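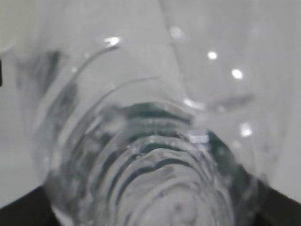

Figure 1. Clear plastic bottle, neck threads, close up.

4. Receipts and what counts as a soft order

Source is till receipts, not interviews. Beer bars keep poor notes on anything that isn't beer, so the receipts are messy and we took them as they came. Total kept: 1305. Three sites - Cuncombe, Garside, and the downtown Jisau taproom. All February, all evening trade. Lunch dropped. Private parties dropped too, except at Garside where the back bar rings them up on the same till and we could not pull them apart.

A "soft order" is any line with no alcohol in it. Sounds simple. Trouble is the till. Cuncombe has one button for "soda/water/other" and the staff use it for ginger beer, for bar snacks when the snack button sticks, and for the deposit on a growler. Garside names every drink. Jisau names most but lets the bartender type free text, so we had "coke", "cke", "kids drink" and "the usual (Roy)". 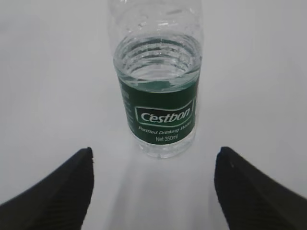

Free text lines were read one by one. Where the price matched only one item on the menu we used that item. Where it matched more than one we left the line as unknown and did not guess. Hebden's earlier scheme would have put these under soda. We think that inflates soda and hides the alcohol-free beers, so no.

Five categories in the end: plain water, soda and juice, alcohol-free beer, hot drinks, unknown. Kombucha was an arguement. It went under soda and juice, mostly because the amounts are small and it had to go somewhere. Malcolm Whiteley's objection is on record in the notes to Section 6.

4.1 Price per serving

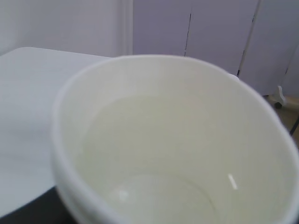
Photo: Yvonne Gosling

Serving size is not on any receipt. We used the printed menu from each site and assumed a standard pour. Refills are a problem. Garside gives them free and does not ring them up, Cuncombe charges half, Jisau charges full price but staff often don't bother. So price per serving is solid for Cuncombe, a floor for Garside, and weak for Jisau. Treat it that way in the tables below.

Tap water has no price and so shows up only where somebody rang it at zero. That happens a lot at Jisau and never at the other sites. Habit, we suspect, going back to a manager who wanted water logged for the last hour of service. Nothing to do with customers.

4.2 Coding and disagreements

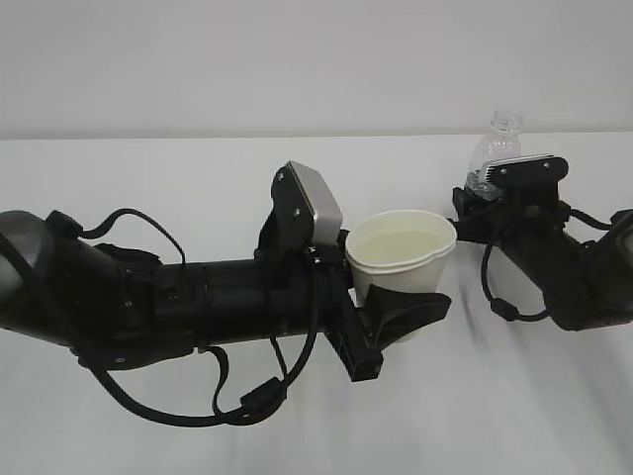

Coding was done by two of us, Gosling and Manzano, each with a full set of the receipts and no talking until both were finished. Gosling started from the first night and ran forward. Manzano started from the last and ran back. For most of the month it worked, with the same code from both sides. Where it didn't, the line was nearly always a Cuncombe "other". Those went to Roy Bloxham, who had not seen either set of codes, and his call stood.

A second pass was made on hot drinks only, after we noticed Irish coffee had slipped in at Garside. Taken out. Hot toddies likewise. Hot chocolate stayed, though the Henley pilot listed a version with rum under the same name and we cant rule that out elsewhere.

Ties between tabs were not resolved. A group that splits its bill shows up as several receipts, each with its own soft orders or none, and the share of tabs with a soft order drops as a result. Section 5 reports shares by line as well as by tab for that reason. Unknowns are kept in the totals both ways.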